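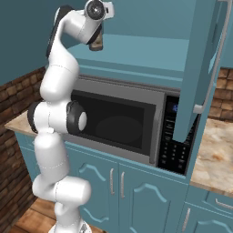
Household Task Readiness Inspection
Simulated Kitchen, Teal Cabinet Layout
Issued by Koval Inspection Office for the Indura program
Date of inspection: Aug 29, 2018

Purpose
This checklist records whether an arm working under the Zulero controller may move on to trials in a furnished kitchen. The task under review is storing small items in the upper cabinet over the microwave. All runs were carried out in simulation.

Section A. Work area

A1. Base clear of lower cabinet doors and drawers: PASS
Comment: Keep lower doors shut for the whole run.

A2. Microwave door closed before a reach to the upper cabinet: PASS WITH COMMENT
Comment: The start routine must check the door state each time. At present it checks only after a reset.

A3. Upper cabinet door fully open before the arm enters: FAIL
Comment: Of 278 runs, 42 were stopped by contact with the door or its handle. The planner treats the door as a flat panel and leaves no margin for the bar handle.

A4. Counter appliances entered in the keep-out map: PASS WITH COMMENT
Comment: The toaster is entered as a plain box. Its wire rack must be added to the height.

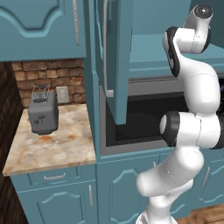 Item A4: toaster on the counter to the left, arm at the microwave cabinet.

Section B. Handling

B1. Item held until supported by the shelf: FAIL
Comment: 69 runs ended with an early release. A person doing this chore feels for the shelf - the arm relies on position alone.

B2. Elbow clearance at the microwave front: PASS WITH COMMENT
Comment: Reduce speed when the elbow passes the opening.

B3. Stop command honored during a reach: PASS
Comment: Tested at low and full speed.

Section C. Finding

Not ready for unattended household use. Supervised simulation may continue. Items A3 and B1 must be corrected and inspected again in January, using the Villent test set. Passing in simulation does not grant approval for a physical kitchen - a separate form is required.

Open items: 2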